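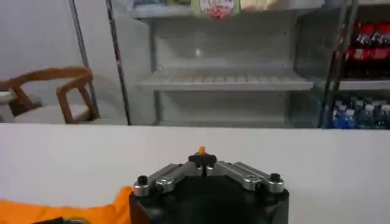
Club notes, week whatever this is

Quick one tonight because I have a lab report due and I've already put it off twice. People keep asking what the robotics club is up to this semester so, folding. Laundry. We are the laundry team.

The short version of the task: one garment, dumped on the table in a heap, two arms, fold it flat, put it on a shelf. No touching it once the clock starts. The Loltamden student challenge gives you 300 seconds per garment, and you get scored on how flat it is, how square it is and whether it ends up on the shelf facing the right way. Dropping it on the floor is an automatic zero. Ask me how I know.

Fahad Lodhi is doing the grasp code, I'm on teleop and data, Cyril Mottram signs for the key and tells us to eat something. We call the setup Tomer, after a cat.

Where we are

Picking is okay now. It wasn't in August. The trick (Fahad's, not mine) was to stop going straight down on the highest bump in the cloth and come in from the side, low, with the fingers open wider than feels sensible. Going straight down you get two layers, or three, or the table. From the side you mostly get an edge, and an edge is what you want.

Mostly.

Second grasp is still bad. Left arm gets its edge, lifts, the cloth hangs there, and then the right arm has to find the other corner on something that's swinging a bit. I tried waiting 2 seconds for it to settle. Helps. Costs time. Tried lifting slower, helps less, costs more. Current plan is to drag instead of lift for the first move, keep everything on the table and let friction do some of the work. Fahad hates this plan. We'll see.

Orange is my favorite to work with, by the way. On a white table the segmentation just gets it, no fiddling with thresholds. The pale ones are a pain, cream especially, the edge dissapears and the mask goes all lacy with holes in it. Fahad wants to retrain. I want to buy a darker tablecloth. Cheaper.

Numbers for anyone who likes numbers: 59 recorded runs so far, of which 30 are clean enough to train on. The rest are me bumping the wrists together, or cables, or me forgetting to hit record and then hitting it halfway through. I labeled all of them anyway. One of the folders is just called "no".

Cables deserve their own post. There's a loop at the left wrist that wants to snag whenever I rotate past a certain angle, so now I just don't go past that angle, and I think I've trained the policy to be scared of it too. Should re-tape it. Have been saying that for a while.

We start every run the same way: crumple the shirt, drop it left of center near the front edge, left gripper in over the cloth, right one parked open on its own side until it's needed. Boring but it makes the runs comparable, and when we started randomizing everything at once we learned nothing for a whole evening.

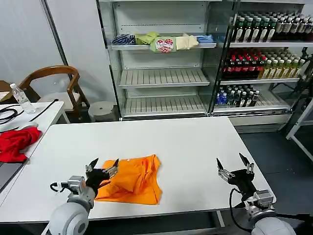
Stuff to do before Arbridge

Arbridge is the practice meet, not the real thing, but the Sqalli team will be there and their folds were very very square last year, so.

- re-tape the left wrist cable (yes)
- drag-first version, at least ten runs before anyone complains about it
- shelf placement. We've barely touched this. Folding first, I know, but the points are split evenly and we have zero of the shelf ones
- stop naming folders "no"
- somebody write down the calibration steps, right now they live in Fahad's head and he has a cold

If you're a first year and want in, come by after 6. You don't need to code. You need to be patient and okay with crumpling the same shirt over and over while someone else says "again". I started that way and now they let me drive.

Ok lab report. More when the drag thing works or when it realy doesn't.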